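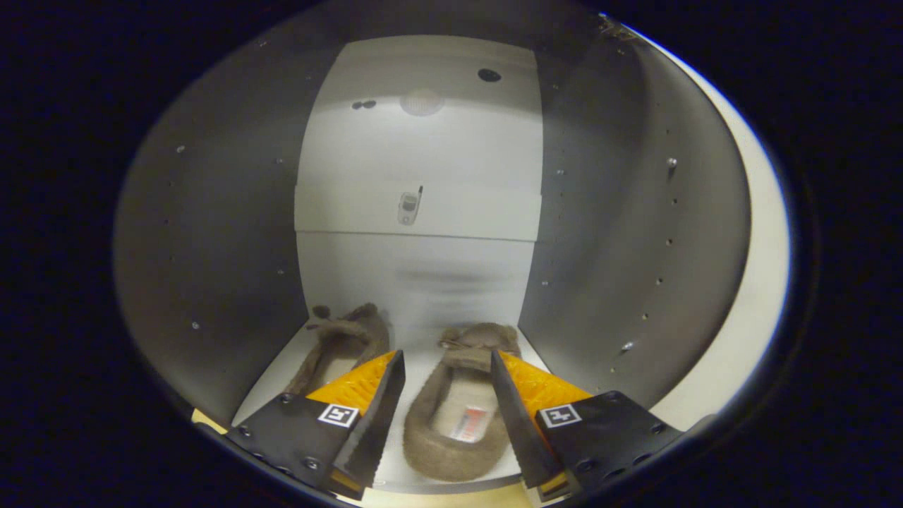 How to Clean and Store Fuzzy House Slippers

Plush slippers pick up dust, skin oil and hair faster than most shoes, and they go flat if they are put away dirty. This method works for closed-toe and moccasin styles with a fuzzy outside. Allow 39 minutes of work, plus drying time overnight.

What you need

- A soft brush (an old toothbrush is fine for the seams)
- Two clean cloths, one of them white
- Mild liquid soap
- A bowl with 400 ml of cool water
- Baking soda
- Plain paper for stuffing

Step 1. Check the label

Look inside the heel or under the tongue. If the label says spot clean only, follow it. Real suede and sheepskin need their own cleaner, so stop here if that is what you have.

Step 2. Shake and brush

Take the slippers outside and knock the soles together. Brush the pile in one direction, then back the other way. Go lightly over any bow or pom-pom. These are often held on with a few stitches and will come off if you pull.

Step 3. Wipe the outside

Mix a teaspoon of soap into the water. Dip the white cloth, wring it hard, and wipe from the heel toward the toe. If color comes off on the cloth, switch to plain water. Wipe again with a clean damp cloth to take out the soap.

Step 4. Clean the inside

Sprinkle a spoonful of baking soda into each slipper and push it down to the toe with your fingers. Leave it for 29 minutes, then tip it out and brush the lining. A vacuum with a narrow nozzle gets the rest.

Step 5. Dry

Stuff the toes with paper and stand the slippers somewhere airy. Keep them off the radiator. Heat makes synthetic pile stiff, and it does not come back. Change the paper if it feels damp.

Step 6. Fluff and put away

Once they are fully dry, brush the pile up again. Set the pair side by side in a cubby or small compartment, toes to the back, so the openings face you and you can lift them out by the heel. Leave a little room at the sides. Packed tight, the pile gets creases. I use the Corka shoe cubes, but any clean box will do.

How often

Every 5 weeks in winter is enough for slippers worn daily. Do the brushing in Step 2 on a Friday or whenever you vacuum. Before storing them for summer, usually in April at our house, go through all six steps.

Written by Declan Geraghty

14 shares | 5 comments

Search this site... Go

Contact | Copyright Piscombe Home Notes | Back to top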